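11 Nov 2019

Decha Panyasiri has thrown away one kitchen drawer in his life and says he still thinks about it. It was the bag drawer. Everybody has one, he claims, usually the second from the top, and in his flat it had stopped opening sometime in February.

"I pulled and the handle came off in my hand," he says. "So I went in from underneath, through the pan cupboard. There were 147 bags in there. Some of them were holding other bags."

He knows it was 147 because he wrote it down, and he wrote it down because packing is how he earns his living. For eleven years he ran the back room at Jundach, a mail-order grocer, and these days he goes into people's kitchens and shows them how to put things away. His firm is called Plorker. I ask where the name came from and he looks out of the window for a while.

"It was available," he says.

We are at his kitchen table, which holds two coffees, a box of zipper bags and a bowl of fruit that he keeps reaching into while he talks. His opinions on the zipper bag are firm. He likes the big ones. He likes a colored strip along the top, so a person with bad eyes or a bad attitude can see where the opening is. He has no patience for the small ones sold for sandwiches.

"Who is eating that sandwich? A jockey?"

The part people get wrong, according to Panyasiri, is the filling. They hold the bag by one side, the other side swings shut, and they try to post an orange through the gap like a letter. He has watched clients do this for twenty minutes. One of them was a surgeon.

"You open it all the way first. All the way! Then you fold the top over your hand like a cuff. Round things go in last, on top, or they run to the corner and drag everything with them. Then you press the air out and close it from one end. People start in the middle. I don't know what they are hoping for."

His course at the Chareonsuk community hall sold 200 places last winter, to his surprise and his wife's continuing disbelief. The first evening is bags, the second is lids. A third, on the subject of string, was dropped after complaints.

I ask whether it troubles him to be teaching so many people to use more plastic. He has plainly been asked before. He washes his own bags, he says, inside out, and dries them over wooden spoons stood up in a jar. The oldest one in the house has been going since he left Jundach. It has held rice, screws, a wet swimsuit and rice again.

"I washed it in between," he adds. "Write that down."

And the old drawer, the one with no handle? He carried it down to the bins whole, bags and all, and bought a new one from a catalog called Edex. It has a soft-close runner and a divider. I ask if I can see it.

He gets up, takes hold of the handle, and pulls. It opens about as far as my thumb.

"It's been a busy month," he says.
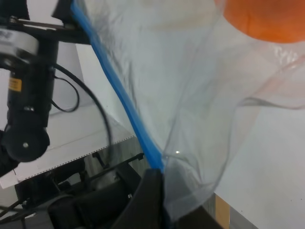
*A large clear zipper bag with a blue strip, and something round and orange.*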